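# Vomier tabletop kit: common questions

**What do I get for the money?**
Two arms, two grippers, a set of toy kitchen items and the Nolano control software. The fabric enclosure is an extra. Hire is 700 a month, or you can buy the kit for 3,000. 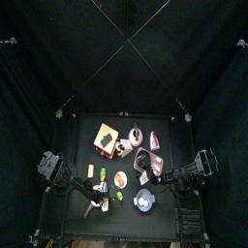 *Answers by Abdelghani Tahiri, Flalterside*

**Do I need the enclosure?**
No, but most customers take it. The dark walls keep stray light off the table and the cameras behave more evenly from one day to the next.

**How long does setting up take?**
Allow 45 minutes for the first build. After that, 10 will do if the arms stay bolted on.

**Can both arms work at once?**
Yes. They reach in from opposite sides and share the middle of the table. Go slowly there until you have set your limits.

**Can I use my own objects?**
You can. Stick to light things at first — toy food is a good size for the fingers. Sartori sells replacement sets if pieces go missing.

**Is there a camera at the wrist?**
One on each arm. It looks straight down past the fingers, so you can line up a pick from the screen.

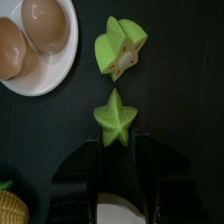 *Wrist view: open fingers at the green star-shaped piece.*

**What if a gripper finger breaks?**
Send us the serial number and we post a spare. Fitting it takes one hex key, supplied with the kit.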